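Notebook, adhesives and dyes bench
December, entry started 1545

Peel work on the Lorkell backing film, continued from the last page. Girish Bansal cut 8 strips from the new roll and left them flat under the glass plate. Three went on bare steel, the remaining five on primed steel. Dwell time as per the old sheet. Primer is still the Heo stock, opened last month, lid not great.
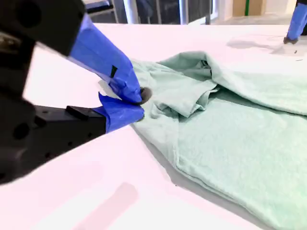

Edge lift is the main problem on the primed set. It starts at the corner and runs along the overlap, so the peel number comes out low before the pull has properly begun. Wrapping narrow parts makes it worse. The blue tape on the fingers has the same look, folds and overlapping edges over a small part, and each fold is a place where adhesive can't reach the surface. For the next set: single layer, corners rounded, no overlap inside the pull length. Strip 3 discarded, operator error (mine).

Thư Nông asked whether the Zilla rinse leaves residue on the cotton swatches. Don't know yet. Blank swatch goes through the same rinse tomorrow, weighed before and after.
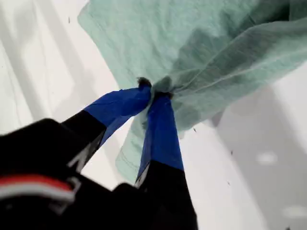

Shade matching on the Jikeck pastels needs a fixed light. Readings by the window drifted through the afternoon and I have struck them out. Pale greens are the hardest to call by eye. A mint cloth bunched up like that one gives a different answer at every fold, so swatches are to be clamped flat and read on one face only. Girish to find the gray card.

To do: order primer, relabel strips, check balance zero.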